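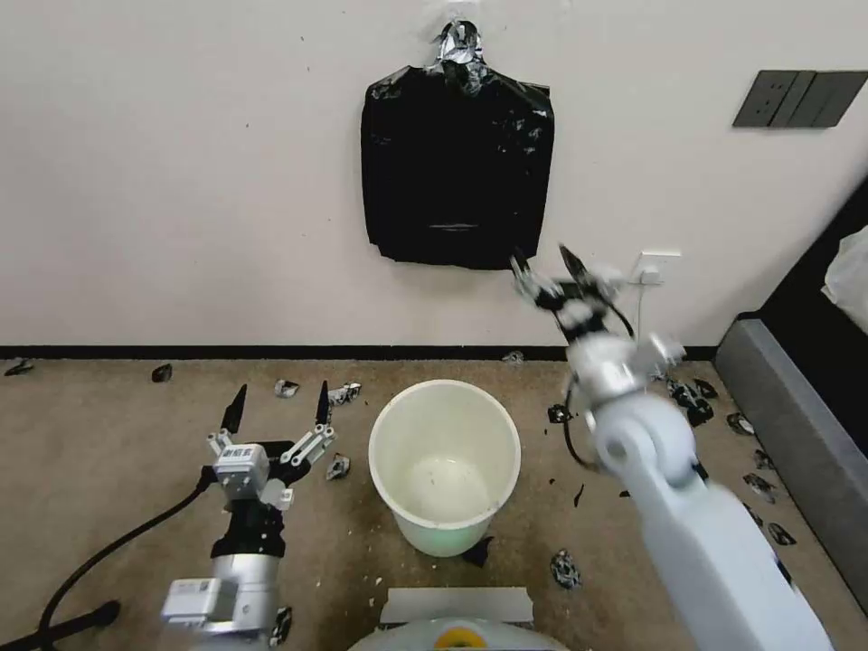
New result from our cleanup work at Doketex, short thread. We wanted to know if a two-arm robot learns to pick up torn scraps better from long demonstrations or from short ones cut at each grasp.

Same recordings in both cases, 1,375 grasps in all. One policy was trained on whole sessions. The other got the same data split every time a gripper closed and opened again.

Test setup: carpet, scraps of thin crumpled material, one white bucket. 100 attempts per policy. A success means the scrap ends up in the bucket and stays there. Dropping it and picking it up again counts as a fail.

Whole sessions: 43 out of 100. Split at each grasp: 68 out of 100. Scoring was done from video by two people who didn't know which policy was running.

Most of the gap is in recovery. After a missed grasp, the whole-session policy tends to move on to the next scrap. The split one goes back and tries again.

Both are bad at flat pieces. If the fingers can't get under an edge they push the scrap along the carpet. Splitting the data did nothing for that.

Limits: one room, one floor type, one robot. We haven't tried hard floors. Those runs are planned for April, with the bucket moved between attempts.

Write-up with the full failure table goes on the Plavo project page next week.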